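Home | Current Issue | Archive | For Authors | Contact

Filed under: Storage and Handling, Small Parts, Workplace Layout

3.2 Bin arrangement and color assignment at the sorting table

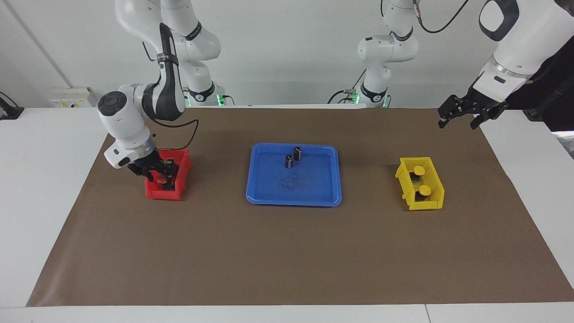

Figure 2. Table layout with red bin, blue tray and yellow bin.

Small parts that arrive mixed are usually sorted twice: once by kind, when they are taken out of the delivery carton, and once by size, when they are put into stock. The layout tested here combines both steps at one table. Unsorted parts are placed on a central tray and moved outward to open-front bins, one color per class. In Figure 2 the tray is blue, with rounded corners and a raised rim, and holds two small black cylinders toward its upper left; the red bin is at the left and the yellow bin at the right, its open side turned toward the tray. The yellow bin contains two parts with yellow round tops and black bodies. The tray was kept shallow so that parts lying on their sides could be picked up without tipping it.

Color was assigned by class and held constant over all sessions. An earlier layout, described by Diệp and Dương in the Brarnamitz stockroom report, used bins of a single color with printed labels on the front lip. Labels of that type were hard to read once a bin was more than half full, and they were dropped for the present work. Where the top of a part had a color of its own, the part was assigned to the bin of the same color. Parts with no distinguishing color were assigned by diameter.

The parts were drawn from a stock of 1,000 supplied by Nukex, from which 400 were selected and divided into five batches of 80. Each batch was mixed by hand in a carton before use. Parts were then transferred to the tray a few at a time – never the whole batch – as crowding on the tray had been the main source of misplaced items in the pilot sessions. A part was recorded as misplaced if it was in the wrong bin at the end of the batch, regardless of whether it had been moved more than once.

Bin orientation was treated as a separate factor. With the open side facing the tray, the path from tray to bin crosses the low front wall and no lift over the back wall is needed. With the open side facing the table edge, restocking is easier but every transfer must clear the higher wall. Both orientations were used in all five batches, and the order was reversed after the second. The results are given separately in Section 4.1. Batches in which a bin had shifted from its marked position were repeated in full, following the procedure of Tiêu and Đinh.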